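Does varying the scene help more than adding demonstrations?

Posted by rulia_bench

I'm trying to reproduce the main result from the Besberg report on imitation learning for small packets and dishes. They trained one policy on 1,000 demonstrations from a single counter layout and another on 300 demonstrations spread over 30 layouts. The second did better on counters it had never seen. I have time for up to 300 demonstrations. Should I follow their split, or use fewer layouts and repeat each one more?

Steinarsdóttir

Follow their split. We ran a smaller version and got the same ordering. Repeats on one layout mostly taught the policy where things were on that counter. Once we moved the plate or changed which packets were near it, the success rate dropped.

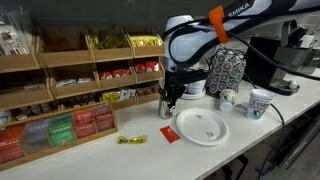
Move the small objects between demonstrations as well as between layouts. Packets are hard because they are flat and the gripper has little to close on, so start some of them at an angle and some nearly straight. Keep a few layouts out of training completely and report those separately. The report is a little vague on this, and it matters more than the total.

Shiny metal cups were our worst case for depth. Check your readings on those before you collect everything.

Coten

Depends on your policy. Ours needed at least 5 demos per layout before it learned anything, so 30 layouts with 10 each should be fine. I wouldn't go thinner than that. Also use the same operator if you can, we switched halfway and the data was a mess.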